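Slide 1. Wait for the coffee line to sit down.
Good morning. I'm here from the Wosthorpe toy library to talk about play kitchens, a field with 5 experts, most of them four years old.

Slide 2. Sorting, first go.
Our rule was big dishes at the back, food on the right. The rule lasted until snack time.

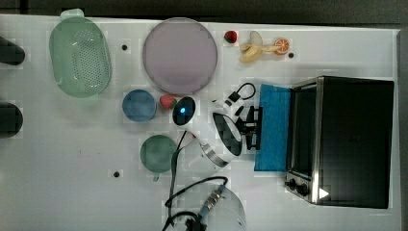

Colander, plate, bowl, and a banana already half peeled.

Pause. Someone will ask who peels a toy banana. Move on.

Slide 3. Loans.
Up to 2361 pieces out by May, and every family swears the strawberry came back. Mention the Provberg branch, kindly. 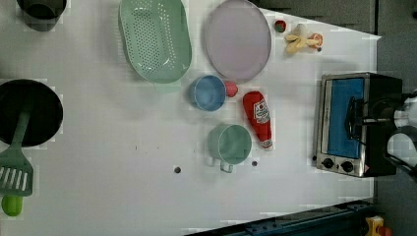 Ketchup gets borrowed more than any vegetable we own. Draw your own conclusions about Wosthorpe. Skip slide 4 if running late.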